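Ruvisitz Community Help > Automation > Rules & good practice

Rules for practicing locker doors with hand grippers?

Posted by Zakaria, May 26, 2021
259 views | 11 shares

Quick one, sorry, typing between runs. We're a small group recording people opening and closing locker doors with hand-held grippers, the recordings go to train an arm later. Door work only. Latches, pull handles, vents we leave alone.

We have no written rules. Everybody does it their own way. One person stands close, one stands back, one yanks. 246 runs logged since March and I can't compare half of them. Is there a standard for this, or at least a house list somebody uses? Things I want settled:

- how hard to press on a latch
- what to do with padlocks
- who can be in the room
- what goes on the floor (nothing?)

View from the gripper before going for the door:
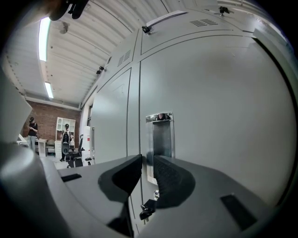 Chrome pull handle between the two fingers, room behind.

The recessed handle is the worst one. Fingers go in at an angle and people twist to get out again. Do I ban the twist or just log it?

Aba Bonsu
4 people found this helpful

No single standard that I know of for the hand-held part. The robot safety standards are written for the machine and its cell, not for a person holding a gripper. Check them before the arm goes in, but for now write a one page sheet and tape it up. Ours, more or less:

Padlocks. Decide before the session. Either they come off or that door is out for the day. No gripping a handle with a lock hanging under it, unless the lock is the task. Write the door down either way.

Latches. Press, stop when it stops. If it doesn't give, back off, try once more, then end the run and mark it failed. Keep the failed ones!! People delete them and then the data looks like every latch is easy.

Twist. Don't ban it. Log it. If a person has to twist to get out, the arm will proably have to as well.

People. Anyone in the room knows a run is on. Nobody walks between the operator and the lockers. Your picture has two people at the back by the brick wall, that's fine with me as long as they stay back there and have said ok to being recorded. Get that in writing, it's the one I'd do first.

Floor. Clear a strip in front of the doors, wide enough to step back without looking. Cables too. If there's a cable coming off the gripper, keep it on the outside of the leg and short enough that it can't get under a foot.

Closed shoes. Should be obvious, wasn't for us.

Both hands: pick which gripper does the door and keep the other one down and out of the swing. Like so: 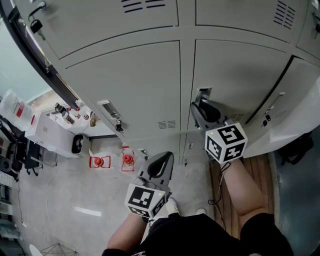

Before the first run of the day

1. Wipe finger pads.
2. Check the marker cubes are tight, no smudges on the squares.
3. Open and close every door on the list by hand once.
4. Walk the floor strip, pick up whatever is there.
5. Say the door number out loud, then start.

After 100 runs or so look at the pads again, ours go shiny and start slipping.

Misstead

just use the arm lol. why are you doing it by hand

ok serious: put a stop word on the sheet. Anybody can say it, run ends, no argument. We had a door come back on someones wrist and he kept going becuase he didn't want to waste the take.

Also don't mix good practice and rules on one list. Rules = you get sent home. Practice = you get reminded. Ours were mixed and people ignored both.

3 comments

Zakaria: Thanks both. Going with the sheet. Splitting it in two like Misstead says. Padlocked doors are out til I get the keys.

Pava: Second picture, there's a couple of little red and white things on the floor right under the lockers. Step 4.

Aba Bonsu: Yep. And the thin cable on the left. Pick those up too.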